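Trikport Owners Forum > Holiday Lets > Running Costs

Pool heating on the Lullent villas, flat rate or metered?

hvilela
Posted 24 Apr 2020
We own one of the hillside villas at Lullent and let it through Arnon. The management agreement for next season has a new clause: pool heating is billed to the owner at a flat 100 per week whenever the villa is occupied, whether or not the guest asked for heat. Until now it was metered and passed to the guest as an extra. Has anyone else had the new wording, and has anyone got it removed?
Hélder

psarras_s
Same clause here. I signed. The heat pumps on the upper row are all on the house supply, so the old "metered" figure was an estimate from run hours times rated input. It was never a real reading.

ilse.v
Run hours times rated input is still closer than a flat rate. In July our pump barely starts. Guests set 28 C and the water is already there by noon. Paying the same in July as in the shoulder weeks makes no sense for a south-facing pool.

I logged the house meter last season, before and after every changeover. Total for the villa was 2,493 kWh over the let weeks, and that includes the air conditioning and the oven.

psarras_s
Your pool has a cover. Most of the upper row does not. Overnight loss without a cover is the larger part of the bill, so your figure doesn't transfer.

ilse.v
Then the clause should distinguish covered from uncovered. It doesn't. 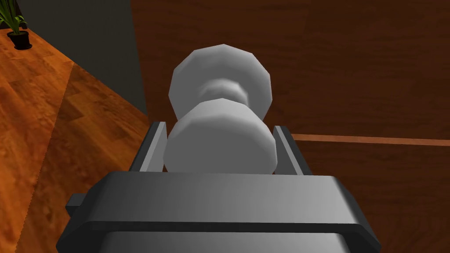 Simulated gripper, dark gray, two upright fingers

gertnkosi
Two separate questions here. One, who pays. Two, how it is measured. A DIN rail sub-meter on the pump circuit answers the second and any electrician can fit it in the existing board if there are 2 spare ways. Ours was put in by Laryea when they replaced the filter timer. It gives a pulse output of 1,000 per kWh and a plain display that the changeover staff can read.

With a reading at check-in and check-out, Arnon agreed to strike the flat rate from our contract and go back to charging the guest.

hvilela
Gert, did they put that in writing, or just stop billing you?

gertnkosi
In writing, as an annex. One paragraph. Ask for "annex on metered services" and they will know which one.

nektarios_s
I would not go back to charging guests per kWh. We did it for years. Every second party disputed the amount at check-out, and the reviews mention it long after the money is forgotten. Put the cost in the weekly rate and advertise the pool as heated. The sub-meter is still worth having, but for your own records.

ilse.v
That works if your rate has room in it. The two-bedroom villas are already priced against apartments with a shared pool -- add the heating and they drop down the search results.

nektarios_s
Only if you add it all year. Add it to the cool weeks.

hvilela
Checked the board this morning. One spare way, so the doorbell transformer would have to move. Will get a quote from Laryea and ask Arnon for the annex before I sign anything.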